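Search all articles Enter keyword, author or DOI Go

2022-09-06
Shaimaa Abdel Rahman, Rachid Alaoui and Khadija Berrada

4. Storage practices and the decision to wash

4.1 Folding as a sign of status

In the previous section we treated the wardrobe as a stock of garments, with entries and exits. In this section we look at what happens between two wearings of the same garment. Our material consists of the wardrobe diaries kept by 44 households in Orard and Vunthorpe, in which 3,378 garments were registered. Each household noted the place where a garment was put after wearing, the manner in which it was put there, and the next event in its life (wearing, washing, repair, lending or disposal).

The earlier work of Filali on shared housing in Orard proposed that a folded garment is understood by the members of a household as clean, and that an unfolded garment is understood as used. Our diaries support this proposal in a general way, but the relation is weaker than we expected. Many participants fold garments which they have worn for a short time and which they plan to wear again. One participant in Vunthorpe wrote: "I fold it on the chair, so it is halfway. If I fold it in the drawer, it is finished." The location and the fold must therefore be read together.

We distinguish three conditions in the coding. A garment is "closed" when it is folded to a shape which can be stacked. It is "open" when it lies or hangs at full extension. All other garments are "loose", and this group includes those left on furniture, on the floor or in a bag. Two coders worked on the diaries separately and discussed the entries where they did not agree. Most of the disagreements concerned T-shirts and other light knitted tops, for which the border between closed and loose is not easy to draw. Such a garment can be flat and rectangular at one moment and a wrinkled length of cloth at another (Figure 5).

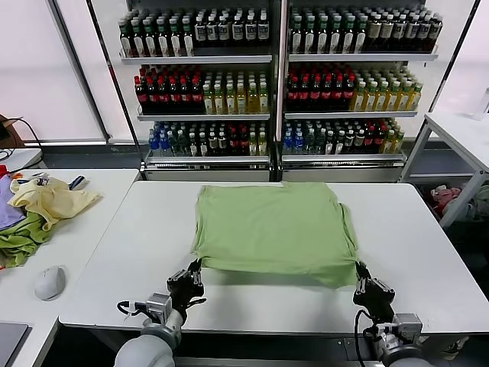
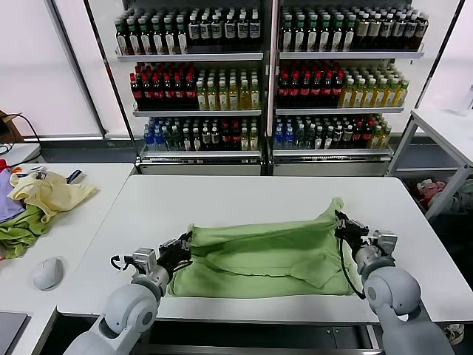
Figure 5. Light green garment on a white table: folded into a rough rectangle (first image); stretched across the tabletop, with wrinkles (second image).

For trousers and shirts with buttons the coding was simpler. These garments have firm seams and a collar or a waistband, and the participants described them with exact words such as "on the hanger" or "over the rail." For knitted tops the words were often vague. The expression "put away" occurs in the diaries for all three conditions, and we returned to the participants by telephone when no other information was available. Entries which remained unclear after the call were left out of the analysis in 4.2.

4.2 Wrinkles and unnecessary washing

A second result concerns the reasons which are given for washing. The diary form had seven possible reasons, and participants could mark more than one. Smell and visible stains were marked most often, as in the study of Oksanen households by MacBrayne. The reason "wrinkled or without shape" was marked less often, but it was unevenly distributed. It appears mainly for tops in the loose condition, and in five households it was the most frequent reason of all.

In the interviews, members of these five households explained that ironing was considered too much work for a top of low price, while washing was considered no work. A mother of two children in Orard said that a wrinkled top "looks dirty even when I know it is clean." We consider this remark important. It suggests that the visual judgment comes before the judgment of hygiene, and that the household may wash a garment in order to restore its form.

The season must also be considered. Diaries which were started in November contain more layered clothing, and under a sweater a wrinkled top is tolerated more easily. We did not correct for this effect, and the comparison between the two towns should be read with care, as the households in Vunthorpe started later in the year.

Space seems to play a smaller role than the literature assumes. Households with few drawers did not leave more garments loose than the others. They owned fewer tops per person, and they returned them to the same shelf more regularly. How this habit is taught to children is discussed in Section 5.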